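We use cookies to remember your settings and to count visits. Accept | Manage choices

Kirkton grasp planner: frequently asked questions
Print this page | E-mail this page

Last updated May 1, 2026

These are the questions we get most often from people setting up Kirkton with a wrist camera and a two-finger gripper. For installation, see the separate setup guide.

What does Kirkton do?

Kirkton takes colour pictures from the wrist camera, works out where the objects are and which parts can be held, and passes a grasp to your motion controller. It does not move the arm itself. Most of our users run it with the Kramer controller, but anything that accepts a pose and a gripper width will work.

Do I need a depth camera?

No. If you have one, Kirkton will use it, but the default settings assume a single colour camera. Depth is worked out from several views taken as the arm comes down. With clear or shiny objects we suggest leaving the depth input off, as many depth sensors return holes or false readings on plastic and glass.

Why does the planner have trouble with clear cups?

A clear cup shows whatever is behind it, so the colour inside its outline is nearly the same as the colour outside. Edges are what the planner has left to work with, and a cup has several: the rim, the base, and any facets in the wall. Looking down from the wrist, the base can appear well to one side of the rim. Early versions sometimes took the base for the rim and aimed the fingers at the wrong circle.
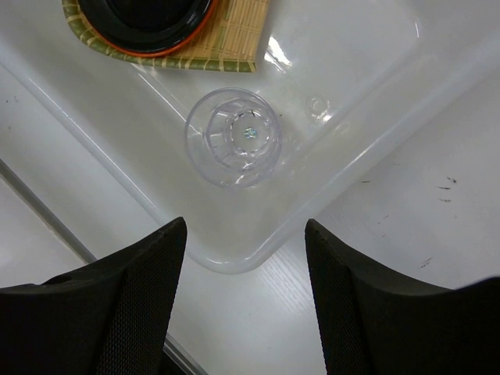

Wrist view of a clear cup in a tray, with the base offset inside the rim.

Since version 3 the planner fits both circles together and treats the larger one as the rim if the camera is above the cup. You can switch this off with rim_pairing = false, but we don't recommend it unless your cups are wider at the bottom than at the top.

Can it pick up the whole tray?

Yes, if you ask for it. The tray and its contents are held as separate items, with the tray marked as a support. By default supports are left alone. Set allow_support_grasp = true and the planner will look for a place on the outer lip where a finger can go on each side. Near a rounded corner the two sides are not parallel, so the fingers may slide along the lip as they close. The planner gives corners a lower score for this reason. If your arm keeps choosing them anyway, check that the straight sides are within reach.

Bright patches on the tray are being reported as objects. What should I do?

Turn on the glare filter. It compares views from different heights and drops any bright patch that shifts across the surface as the camera moves. It needs at least 3 views. If you still get false objects, lower the exposure before you change anything else. Small marks on the table can also be picked up. Raising min_area will remove most of them.

How does it handle things that are only partly in view?

Each outline that touches the border of the picture is marked as partial. The planner will not grasp a partial object. It will ask the controller for another view instead, and gives up after 7 requests. A dish standing on a mat may be marked partial while the cup next to it is complete, and in that case the cup can be planned straight away.

Will it treat a dish and the mat under it as one thing?

It can do. A dark dish on a pale mat is usually split correctly. Two items of similar colour often are not. The quickest fix is to add a few labelled pictures of your own items. The tableware set we ship has 619 pictures, and 489 of those contain at least one clear item.

Should the gripper fingers be visible in the picture?

Yes. Kirkton uses the fingertips to check the camera calibration at the start of each run. The fingers are masked out before any objects are found. If you change the fingertips or the pads, run the mask tool again, or the planner may report your own gripper as an obstacle.

Can I test without an arm?

Yes. Record a run with the Carkach logger and play it back with the replay command. The planner will print each grasp it would have sent. Requests for another view are answered from the recording where there is a match and refused where there isn't.

Where do I report a fault?

Use the issue form and attach the log and the settings file. Questions about calibration go to Eusebio Ríos, who looks after that part of the code.

Was this page helpful? Yes | No
7 comments | 3 shares

Get release notes by e-mail. Sign up for our newsletter.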